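Manov clothes hangers, pack of 10

Friday was delivery day – the new Manov stock is on the shelves.
March 1, 2019 | By Valdir Nogueira
Shared 10 times | 2 comments

The Manov is an everyday plastic hanger for shirts, blouses, light jackets and knitwear. It comes in packs of 10, one colour to a pack, and is sold by Grenditora online and over the counter in the Gusbridge shop.
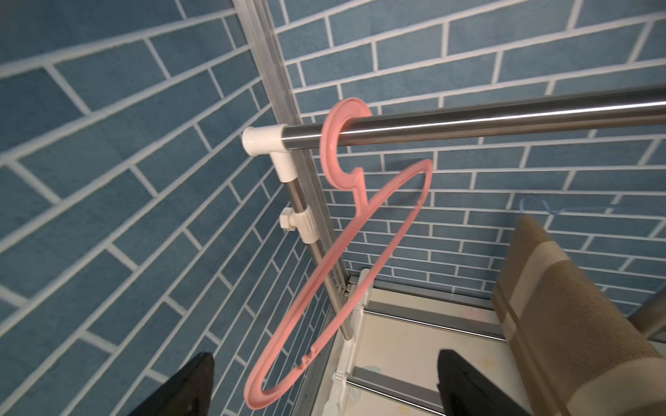
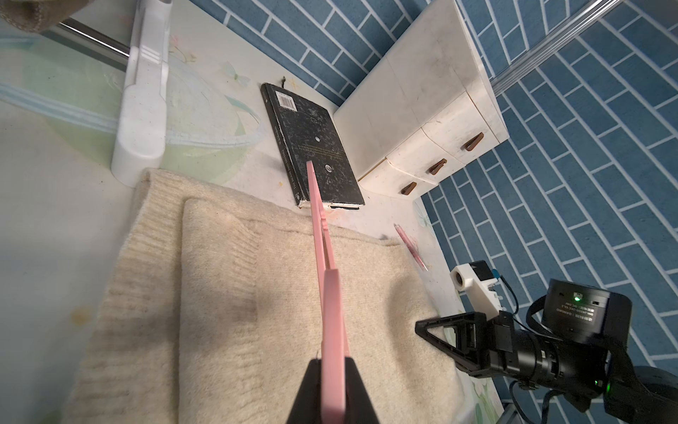
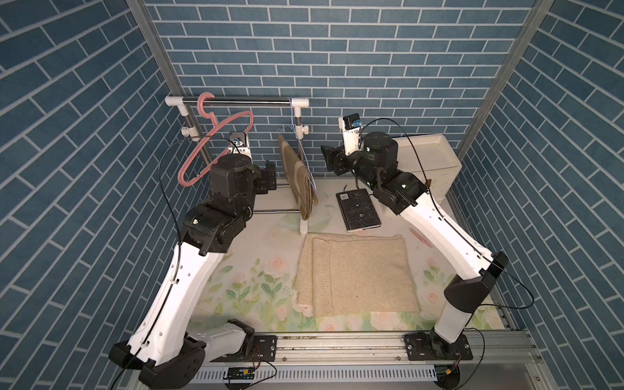
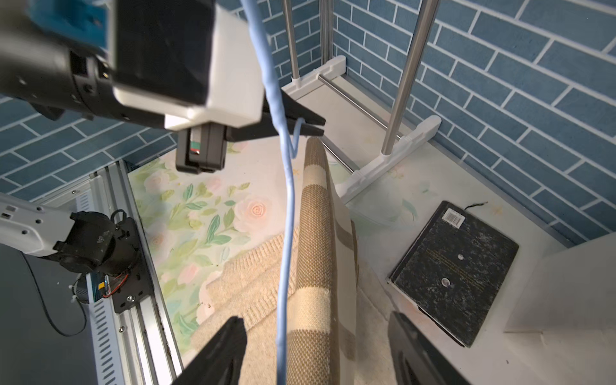

Segundo Quintero wrote to ask whether the hangers would hold a wet wool coat overnight, as the wire ones he had been using bent at the shoulders. Our answer is no. A soaked wool coat is too heavy for the Manov and should go on the Vörös, a solid beech hanger with a thicker shoulder. A coat that has only been caught in a shower will be fine once it has been shaken out.

Size and fit

The Manov measures 42 cm across the shoulders and suits most adult sizes. On children's clothes it will push the sleeves out of shape, so we don't recommend it below age twelve. The hook does not turn. If your rail runs front to back, hang everything facing the same way before you start or you will be lifting things off again later.

Use with knitwear

Fine jumpers can go on the hanger for a day or two. Heavier knits stretch under their own weight and are better kept folded on a shelf. If you have no shelf, fold the jumper in half lengthways, lay it over the hanger with the armpit at the hook, then bring the body and the sleeves down through the middle and over the bar. This takes up more room on the rail but leaves no bumps at the shoulder.

Care

Wipe with a damp cloth and washing-up liquid. Do not put the hangers in the dishwasher or on a radiator. Plastic left in a sunny window will fade and may turn brittle after a few summers.

Delivery and returns

Orders placed before noon leave us the same day, except at weekends. Unopened packs can be returned within a month. If a hanger arrives cracked, tell us and we will send a replacement – there is no need to post the broken one back.

Stock

We took in 1,168 packs in this delivery. White and grey usually go first. The Vörös is sold singly and is kept behind the counter at Gusbridge, so please ask for it. The old Manov with the narrow hook has been discontinued, and we can no longer order it in to match an existing set.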